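Step 4. Grip test with a rubber glove

Arm bolted down, wrist cam on, Brodeck board powered up. Set close force to 34 and leave speed at 100. Dont go higher yet, thin stuff creases fast. Feed the cuff in by hand, fingers up, then close slow.

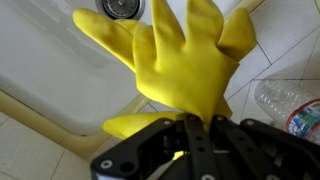 Yellow glove held by the cuff, seen from the wrist cam.

A bit of cuff hanging out the side is fine. Fingers flopping over, open up and take a deeper bite. Save the pose as glove_1, you'll need it for teh drop in step 5.

Link bars sticking? Back the pivot screws off a hair and try again.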